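Workplace Diary, Holness Building, Second Floor
22/06/2018

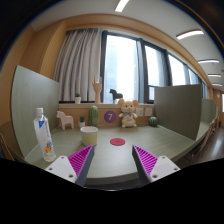 The review of individual desks continued this morning at the window side. Forty-two desks are to be surveyed before the move to the Ambrosio premises, and each holder has been asked to decide what will travel and what will go home. The packing allowance remains one carton per person. Furniture, partitions and anything fixed to the building are outside the allowance and stay where they are.

Desk 7 required more time than the others. The holder keeps personal ornaments along the wooden back panel, and the office has no objection to this, provided that the electrical outlets remain accessible. The pink horse, the cactus figure and the plush hamster were entered on the personal list. The wooden hand and the black horse on the upper ledge were entered separately, as the ledge belongs to the building and must be clear on the final day. The small potted plants are to be carried by hand. The movers have confirmed in writing that they do not accept plants of any kind.

The water bottle and the cup were not listed. Drinkware is the responsibility of the holder and should be taken home or washed and returned to the kitchen on the evening before the move. The same rule was applied in January, when the north side was rearranged, and three cups were still left behind.

The number sticker will remain on the panel. The plan for the new floor uses a different sequence, and old numbers carried across would cause confusion at delivery.

A question was raised about whether ornaments will be permitted at Ambrosio. The partitions there are lower and the desks have no ledge. I have referred the matter to the Nimville office and expect a reply before the cartons are distributed. My own view is that a modest row of objects does no harm, and that people settle more quickly when they have their own things in front of them.

The carton order was placed with Lolleo after lunch at a total of 420, delivery included. The first quotation had omitted the labels and had to be returned for correction. Tape is still to be ordered.

The remaining desks on the window side will be surveyed next, followed by the shared cabinets. The key to the second cabinet has not been found.

Facilities Office, Holness Building | Internal extension 2966 | Back to top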